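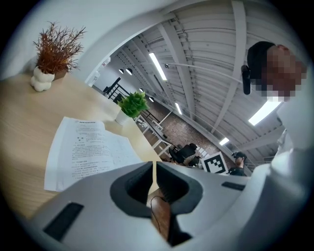 Desk and Reception Assistant (part time), Rultville

Are you the sort of person who can't walk past a crooked stack of paper without straightening it? Do you notice when a plant has been pushed to the wrong end of a desk, and do you quietly put it back? If so, we would very much like to hear from you, and we hope you will read on to the end, even though we do tend to go on a bit.

Sasis is a small translation and document office on the first floor of the old bank in Rultville, a short walk from the Clendport bus stop. We handle letters, contracts, notices and instructions, a good many of them in Chinese, and most of our customers still like to have them on paper. That means our desks fill up. Printed pages get laid down for a moment, a second page goes behind the first, the corners start to curl, and by the afternoon somebody is asking where page four has gone. We are looking for a kind, steady person to keep on top of all this with us.

What the job is like

You would look after the shared desks and the front room. In the morning you would lay out the day's papers in order, check that every page of a document is there, and put finished work into the right folder. You would clip loose sheets together, keep cables from trailing where people walk, and make sure each desk has enough clear space for someone to sit down and read properly. You would also say hello to people as they come in, find them a chair and offer them a cup of tea, which we take rather seriously.

Then there are the plants. Ours are artificial, so you needn't worry about watering, but they do gather dust. The spiky orange and brown one in the white bubbly pot is the worst for it, and a soft dry brush works far better than a cloth. The little green one is easy, and everybody is fond of it. We like them kept on the desks where visitors can see them – the pale wood looks a bit bare otherwise.

About twice a year we clear out the archive cupboard, and everyone joins in. The last time was in March, when we went through nearly 2000 sheets and found a good deal we had given up for lost. We put on the radio and order lunch from the Mercado, and it's a nicer day than it sounds.

Who we are hoping for

You don't need to read Chinese. It would be a help, of course, and if you do we would love to know, but our page numbers and headings are enough to sort by once you've been shown how. You don't need office experience either. We would be just as glad to hear from someone who has worked in a shop, a school or a library, or who has run a busy household for years. What we do ask is that you are careful with other people's papers and can keep what you read in them to yourself. You should also be comfortable on your feet for part of the morning, as there is a fair amount of to and fro between the desks and the cupboard. The office is up one flight of stairs, and there is a lift at the back of the building.

Hours and other practical things

The post is for four mornings a week, and we can be flexible about which ones. There is a paid break of 45 minutes, and you are welcome to take it in the front room or out in the square. We will spend your first two weeks working alongside you, so please don't worry about having to pick everything up at once.

How to apply

Please write to Cleiton Holanda, our office manager, at Sasis, 83 Clendport Road, Rultville, or drop a letter in by hand. A page about yourself is plenty – tell us what you have done, what you enjoy and which mornings would suit you. Handwritten letters are fine. If you would like to come up and see the room before you decide, just ring the bell at the street door and one of us will come down and fetch you.

Letters should reach us by 22 August 2025. Cleiton will reply to everyone who writes.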